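Timlow Town Supporters Board > First Team > Streaming the home games next season

Thread started by northbank_timlow
Posts: 3729

The club put a short notice up on the site this morning saying they are looking at streaming every home league game from March on, with a view to doing the full season after that. Pay per game, no season pass yet. The league has said clubs can do it as long as the visiting club agrees and gets a share.

I want to know where people stand before the open meeting. I go to nearly every home game and I'm not sure about it. We got 2000 for the Golbridge game and it was the best the ground has felt in years. We had far fewer than that for the midweek game after it, in the rain. If there had been a stream for the midweek one, I think a good part of the east side would have stayed home.

Has anybody followed a club that already does this?

Reply from eastside_pete60

I'm for it. I moved two states away for work and I get to maybe three games a year. I listen to the audio when it works. I would pay for every single game and I know plenty of others who moved away and would do the same. The club gets nothing from me now except a shirt every other year.

People who go will keep going. You don't stand on that terrace for the camera angles.

Reply from gk_gloves_off

Disagree with the last part. I have two kids and by the time I've paid for parking, three tickets and food, it's a lot of money for a game that might finish 0-0. If I can get the same game on the TV for the price of one adult ticket, there will be weeks I do that. I'm not proud of it, but I know myself. So that's three people lost at the gate for one stream sold.

Reply from northbank_timlow

That's my worry exactly. One stream covers a whole living room.

Reply from tekbridge_visitor

Tekbridge fan here, hope it's OK to post. We have had streaming for a season and a bit. Our gates dropped for the cold midweek games and stayed the same for everything else. The away sales were the surprise. When we play a club with a long trip, their fans buy a lot of streams, and after the split it covers some of what we lost on the night.

What hurt was the quality. One camera on a scaffold, no replays, and whoever was doing the commentary did not know our players. People complained, asked for refunds and stopped buying. If your club does it, tell them to spend money on the picture first.

Reply from eastside_pete60

Good to hear from a club that has tried it. Was your drop in the cold games big enough to matter to the bar and food stands? I keep hearing that the bar makes more than the gate at our level, which I have trouble believing.

Reply from tekbridge_visitor

I don't have the numbers. The food stand at the far end was shut for a few of the midweek games and it used to be open for all of them. Take that however you like. It could also have been a staffing thing.

Reply from imrie_road_end

I'm against it and I'll say so at the meeting. We are a town club. The ground is a ten minute walk for most of the people who support it. The league allowed streaming when it had to and now every club thinks it's free money. It isn't. You need the camera position, the internet line, somebody to run it, somebody to answer the emails when it freezes, and then you hand part of it to the visitors.

Also, the camera position would have to go on the Imrie Road side, because the other side faces the low sun all winter. That means losing seats at the back of our stand. I counted when they were talking about this before and it came to 13 seats with the platform they had drawn up. Those are season ticket seats. Where do those people go?

Reply from gk_gloves_off

They could go in the block next to it. It's never full.

Reply from imrie_road_end

It was full for Golbridge.

Reply from gk_gloves_off

One game.

Reply from left_back_in_the_bus

Can we keep this civil, please. It's a notice saying they're looking at it. Nothing has been signed.

My view is somewhere in the middle. Stream the midweek games and keep the weekend home games for the ground only. The midweek ones are where we already lose people, and away fans almost never travel for those. You would also get a fair test out of it without risking the better gates.

Reply from northbank_timlow

I could live with that. Would the league let you pick and choose, though? The way I read the rule, you register as a streaming club for a block of games and the visiting clubs sign for that block.

Reply from left_back_in_the_bus

I read it as game by game. The wording is "each fixture offered." Somebody needs to ask the league office, and it should be the club doing the asking. 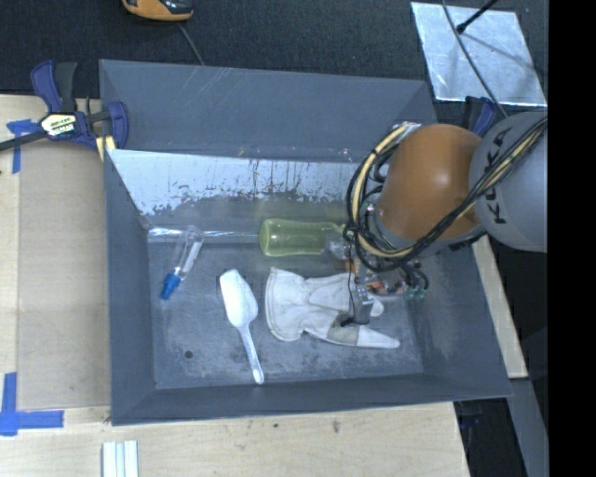 Category: First Team / Matchday and Tickets
Page 2 of 2

Reply from corner_flag_3729

New to the board, been going to games since I was in school. I don't think the gate is the main question. I think it's the players. We have a young squad and half of them want to be seen by bigger clubs. If every home game is recorded in full, that helps them, and it helps us sign the next lot. A kid choosing between us and Golbridge is going to pick the club that can give him his own footage at the end of the season.

Reply from imrie_road_end

We already record every game for the coaches. You can give a player his clips without selling the thing live.

Reply from corner_flag_3729

I didn't know that. Is it the whole game?

Reply from imrie_road_end

Whole game, wide shot, from the back of the main stand. It isn't pretty but you can see the shape of the team, and that's what the coaches want it for. I doubt anybody would pay to watch it.

Reply from eastside_pete60

I would pay to watch it.

Reply from gk_gloves_off

You would pay to watch the groundsman cut the grass, Pete.

Reply from eastside_pete60

Depends who he's playing.

Reply from tekbridge_visitor

One more thing from our side. Check who carries the loss if a game is called off late. Our first contract had us paying the streaming company a flat fee for each booked date, played or not. We had two frozen fields in a row and paid for both. The new contract only charges if the game kicks off. It took a long argument to get there.

Reply from northbank_timlow

That's useful, thank you. I'll put it on my list of questions. So far I have:

Who pays if a game is called off
Whether it's game by game or a block
Where the camera goes and what happens to the seats
What the visiting club's share is
Whether season ticket holders get a discount on the stream

If anyone wants something added, post it before the meeting and I'll take it in with me. I'm not speaking for the board as a whole, I'm just going to ask them.

Reply from left_back_in_the_bus

Add this one: can season ticket holders get the stream free if they're sick or can't make it? I missed most of last fall with my back. I had already paid for those games and would have been pretty annoyed to pay again.

Reply from gk_gloves_off

How would they check that? Everyone will have a bad back when it's raining.

Reply from left_back_in_the_bus

Let them. They've paid for the seat already. The club has the money either way.

Reply from imrie_road_end

The club has the ticket money but not what they spend inside. We're going around in a circle now. I still say no to all of it, but if it has to happen, midweek only is the least bad version. And I want it in writing that no season ticket seat gets moved without the holder agreeing.

Reply from northbank_timlow

Added both. I changed the seat question to ask for it in writing.

Reply from corner_flag_3729

What time does the meeting start? The notice has the place but no time.

Reply from northbank_timlow

7:30 in the clubhouse, upstairs room. Use the side door, the front one is locked when the bar isn't open.

Reply from eastside_pete60

Any chance of somebody streaming the meeting?

Reply from imrie_road_end

No.

Reply from northbank_timlow

I'll type up what gets said and post it in a new thread the day after. Leaving this one open for questions until then.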